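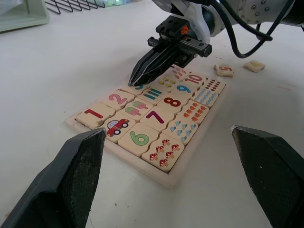

Ticket 1318
Subject: Teleoperated demonstrations of number puzzle rejected at import
Opened by: Karine Lavoie
Assigned to: Lorne Arsenault, Tatov support
Status: Resolved
2 comments | 0 shares

Problem reported
The Brellico teaching station is used to record demonstrations of a tile-placing task on a wooden number-matching puzzle. The operator guides two arms by remote control. Of the 696 demonstrations recorded in March, 16 were rejected by the import tool with the message "gripper state out of range." The arms gave no fault during recording, and the operators noticed nothing unusual.

Initial review
Support requested the logs for the rejected demonstrations. In each one, the recorded finger opening fell below zero for roughly two seconds while the operator was holding a tile. The demonstrations accepted by the tool contained no such values.

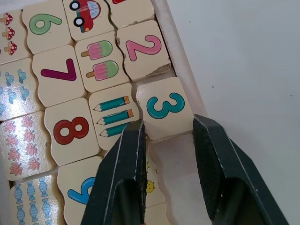 The number 3 tile was chosen for the repeat test, as the fault had been logged most often with that piece. Operators were asked to approach with a finger on either side, close slowly, lift, and return the tile to the tray. The negative reading appeared when the hand control was squeezed fully.

Cause
The hand control had been replaced without a new calibration. Its stored closed position no longer matched the fingers.

Action taken
Calibration was repeated with the hand control fully open and fully closed. The values were saved to the Rornolel profile and the station was restarted. A further set of demonstrations was imported without error.

Comment, K. Lavoie, 3:40 p.m.
Please confirm whether the rejected recordings may be corrected or must be repeated.

Comment, L. Arsenault, 4:15 p.m.
They should be repeated. The import tool does not support editing of gripper values. This ticket may be closed.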